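Chapter 3
Mixing Drinks Without Alcohol: Setting Up the Table

A good mixed drink starts with a table that is ready to work on. Before any juice is poured, the person mixing should know where each tool and each liquid is kept. This chapter covers the long tools, the pitchers and glasses, and the syrups. Recipes begin on page 46.

Long, thin tools come first. They reach the bottom of a tall container, and they are easy to lose among bottles if they have no set place.

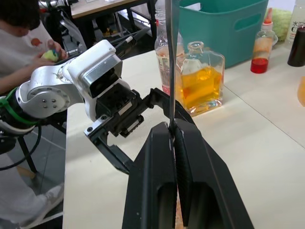 Thongchai Thongsuk
Lead Instructor, Beverage Program, Luangrath

Most beginners reach for whatever is closest. At Luangrath we ask them to set the table in the same order every time: tools in front, glasses in the middle, pitchers and bottles at the back. A bar spoon lies flat when it is not in use. A stirring stick may stay in its pitcher as long as it is used for that juice only.

Pitchers should be clear, so that the color and the level can be read from the side. Keep strong colors apart until the recipe calls for them. A small amount of pink or red liquid will change a whole glass of yellow juice, and it can't be taken out again. Pour a shallow layer first, taste it, and then build the drink.
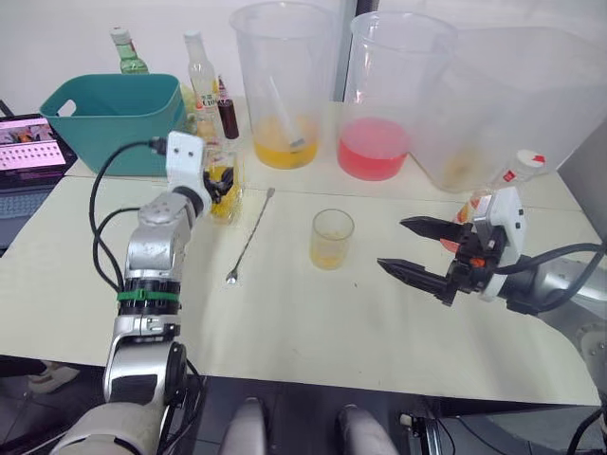

Set the syrup down on the same side as your pouring hand, one former student wrote to us, or you will spend the whole shift reaching across your own glasses. We have kept that advice in this edition. Left-handed students should reverse the layout in Table 3.1.

Syrups are thicker and sweeter than juice and are measured in small amounts. Close each bottle after pouring. Sugar dries on the threads of a screw cap, and a cap that sticks is hard to open with one hand. Wipe the neck with a damp cloth before the cap goes back on.
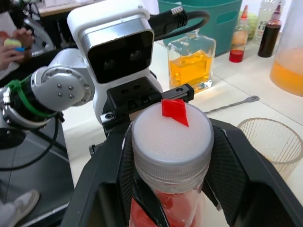 STOSURA, April

The practice notes in the rest of this chapter come from the spring course. Students worked in pairs, with one pouring and the other reading the recipe aloud. Each pair made the same drink 3 times and wrote down what changed.

Key terms: base, layer, syrup, bar spoon, residue

3.1 Reading a Recipe Card

A recipe card lists the base first, then the syrup, then anything added on top. Read the whole card before you pick up a bottle.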